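The best rule book I read this winter is 2 pages long. It belongs to Memon, a shop that teaches robot arms to service old desktop computers, and it begins with a sentence I want on my own wall: "Write down what the arm may touch before you decide what it should do."

I love this stuff! Good practice in robotics is usually buried in binders, and here it sits right on the bench. The first rule covers the layout. The tower lies on its side, panel off, with the fixture plate next to it on the slatted platform, and the arm comes in from overhead.
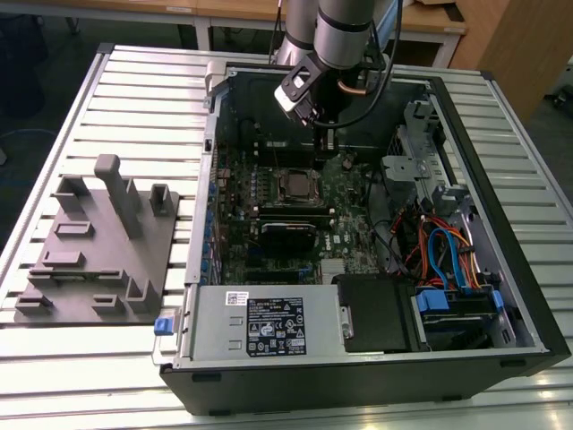 A gripper over the open case at Memon.

Rule two is about cables, and it's stricter than I expected. Every loose bundle counts as an obstacle, even a soft one, and any planned path has to clear it. Operators log each contact the plan didn't call for, however light. The log now holds 2,000 entries (I read far more of them than I needed to), and the wording is wonderfully plain: "Brushed drive lead. Stopped. Replanned."
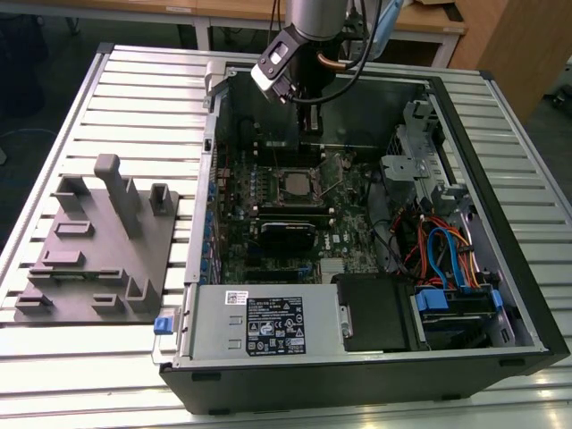

Zyanya Ocampo

What makes the log useful is that people are never scolded for adding to it. A new hire wrote 2 entries on her first morning and got a thank-you for both. Compare that with shops where a clean record is the goal, and small bumps quietly go missing.

Then there's the socket rule, my favorite. Near the processor the arm drops to its slowest speed, and a person keeps a hand by the stop button until the fingers are clear of the board.

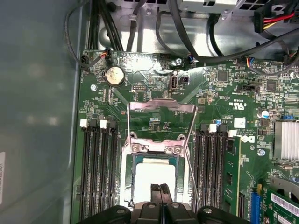

It sounds fussy, and it does slow the day down, but the operators I met defended it with real pride. They plan to revisit the speed limit in March, and I hope they publish whatever they settle on.

Related
Stundex opens its gripper checklist to readers
Inside Plenura's training bench
Inusis and the case for slower arms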